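The woman who mends computers behind the launderette

I've walked past the shop called Prikero for years without going in. The sign is small, the window is full of old keyboards and I'd always assumed it was some sort of storeroom. Then my computer died in August with my whole tax return on it, and in I went.
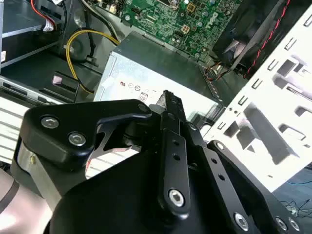

She had it going again by teatime, and while I was paying I asked if she'd let me come back and chat for this page. She said yes, so long as I didn't put her name in, didn't take her picture and brought something to eat. I took cheese scones. We sat at the back with the radio on low and talked for most of a morning, and I've tried to put down the bits I liked best (my notes got a bit greasy towards the end, so forgive any gaps).

I wanted to know how she'd got started. "By breaking things," she said. "My dad had a radio and I took the back off it when I was five. I got a smack and then I got a screwdriver, in that order." She left school without much in the way of exams and got a job at Grulimex, which made office machines out on the ring road, where the gym is now. She was on the line to begin with, then in the returns room, and that was where she fell for the work. "You'd get a box with a note taped on saying 'does not go'. That was all! Does not go. And you had to work out what they meant by it."

She stayed 13 years, until the place closed. I asked if that had been a sad day and she thought about it for a while, buttering. "The last day was all right, we had a party. It was the Monday after. I got up and put my work shoes on."

The shop came about a few months later. The launderette owner wanted shot of the back room and she had £1,000 put by, meant for a kitchen. She still has the old kitchen. "The drawer by the cooker doesn't shut. I could fix it, but I don't do wood."

What surprised me was how much of her day has nothing to do with mending. People come in and tell her things. A man brought in his late wife's laptop and couldn't say the password out loud, so she gave him a pencil and went to put the kettle on. A girl from the college wanted her essay back and cried all over the counter, and then it was sitting in the deleted items the whole time. "I charged her nothing and she came back with a plant. It's that one. It's dying, I think. I don't do plants either."

I asked what goes wrong most. Dust, she said straight off. Dust and cat hair, and tea. She likes the big old desktop sort best as you can get your hands in them, and she's got no patience at all for the thin ones that are glued shut. I've never heard anyone be so rude about glue. She went on for a good ten minutes about a Noiphan tablet she'd had in the week before, which she'd had to warm up and lever open bit by bit with a guitar pick, all to change a battery that cost less than my lunch. "Somebody sat in a meeting and decided that," she said. "I'd like to have been there. I'd have taken my screwdriver."

Does she turn jobs away? Oh yes, all the time. If it'll cost more than the thing's worth she tells you at the counter, and people get quite cross with her about it. One chap accused her of being in league with Cuvix, the big electrical shop at the retail park, and getting a cut every time she sent someone up there. She found that so funny she had to sit down. "I sent him to them with a list of what not to buy. He bought the top one on the list."

I did try to get some proper advice out of her for you lot. She says keep a copy of anything you'd cry over, and keep it in a different house. Don't stand the computer on the carpet. If it starts making a noise it didn't make before, bring it in then, not in the spring. And write your passwords in a notebook if you can't remember them, whatever your nephew says. "Burglars want your telly," she told me. "They're not going to sit down and read."

We got on to holidays somehow. She doesn't take many. She went to the coast for 4 days last year and spent one of them fixing the till in the bed and breakfast, and she says it was the best day of the lot, with a cooked breakfast thrown in. I said that sounded like work to me. "It was sunny, though," she said.

I asked whether she'd ever stop. Her knees are bad and the lease is up the year after next, and she'd like someone younger to come in on Saturdays and learn it, but the ones who ask tend to want to build new machines for games and lose interest when it comes to cleaning a fan. She's had a card in the window since Easter. It's behind the keyboards, so I'm not sure how many people have seen it, and I did mention that to her.

She's open every day but Sunday, mornings only on Wednesdays. Go round the side if the front's locked, and she takes cash or card. The scones were from the market, by the way, as three of you have already asked.

Posted 27/10/2022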